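Brominis: a word list of small household things

README, version 4

Welcome, and thanks for looking! Brominis is a list of the words people use at home for the little objects that live in drawers, dishes and coat pockets. It holds 607 entries, each with the name, where the speaker grew up, and a sentence or two in their own words. We started it because two of us could not agree on what to call the thing you tie your hair up with, and the argument was so much fun that we wanted more of it.

What is in the files

entries.csv has one row per name. The columns are word, object, region, speaker_age_band and remark. Spelling in the word column is the speaker's own, so you will find the same name written three ways and we love that.

objects.csv gives a short plain definition for each object. Please join on the object column and leave the row numbers alone - they changed between versions 3 and 4.

remarks.txt is the good stuff. If you only open one file, open this one.
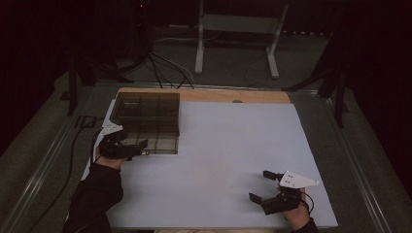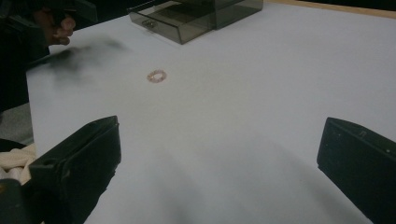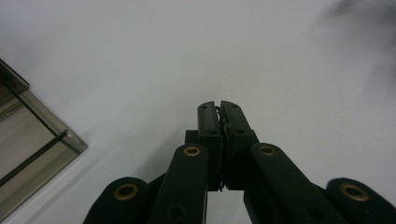
Hair ties are the most argued-over object in the whole list, with 11 separate names, and the remarks run on for pages. Bobble, elastic, hair band, scrunchie (which many speakers insist is a different thing entirely), and a few that seem to belong to a single family. Looks matter a lot to people here. Something like the small pinkish-copper ring lying on the white surface in the second picture would get one name from a speaker who saw a coil and another from a speaker who saw beads, and we kept both kinds of answer under the same object. If you are counting names per object, read the remarks first!

How the words were collected

Sylvie Poirier did the interviews, mostly over the phone, and Réjean Turcotte typed them up and checked every row against the recordings. Speakers were asked to describe an object before naming it. Of the 607 entries, 566 have a region filled in. The rest are blank because the speaker had moved too often to pick one.

Known problems

Kitchen words are thin. Sewing words are wonderfully thick, thanks to one very generous quilting circle. Accented letters in remarks.txt may look wrong if your editor does not read UTF-8.

Sending us words

We would love yours. Write the word, the object and where you learned it, and add a remark if you have one. Long remarks are welcome. The next round of additions goes in this December.

Last edited 16 October 2026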